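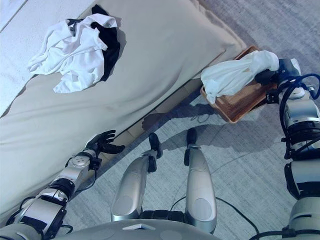 Chapter 11
Sorting and Handling Household Laundry

Laundry work starts before any water is run. The first task is to collect the clothes and separate them, and most mistakes that show up later, such as gray shirts or pink towels, are made at this stage. Clothes collect wherever people take them off. A white garment and a black one dropped in the same heap on a wide cushioned surface, with a woven basket on the floor at the corner, make up a small load, but the two should not go into the same wash. Dark dye can move into pale cloth in a single cycle, and it is hard to get out again.

This chapter covers collecting, sorting, checking and carrying. Washing temperatures and detergents are the subject of Chapter 12. Drying and ironing follow after that.

11.1 Where to sort

Sort on a flat, clean surface large enough to spread each piece out. A bed or a wide bench will do. Cover it first with an old sheet if the clothes are soiled. Sorting on the floor is common, but it means bending for every item, and the clothes pick up dust and hair. Keep the basket within reach so that finished piles can go straight into it.

Shake out each garment before you put it in a pile. Sleeves pulled inside out and socks rolled into balls do not wash well. Look for the care label, which is usually sewn into the collar, the waistband or a side seam. If the label is missing or has faded, treat the piece as delicate.

11.2 The basic piles

Most homes need four piles: whites, light colors, dark colors, and items that must be washed alone. New dark garments belong in the last pile for their first few washes. Towels and bed linen may be added to the whites if they are white all over. A white shirt with black trim goes with the light colors, and the trim should be tested first with a damp cloth.

In the Flurkgate household survey, 1,307 homes were asked how they sorted their wash. Over 100 of them did no sorting at all. The results are given in Table 11.1 and are used again in the exercises.

11.3 Baskets and bags

A basket should let air through. Damp clothes left in a closed plastic tub will smell within a day and may grow mildew. Woven baskets are light and well aired, but rough ends can snag knitwear, so a cloth lining is useful. Wash the lining every two weeks with the towels.

Do not load a basket past its rim. Carry it with both hands, close to the body, and keep the stairs in view as you walk.

Words to know: care label, colorfast, delicate, load, mildew, trim.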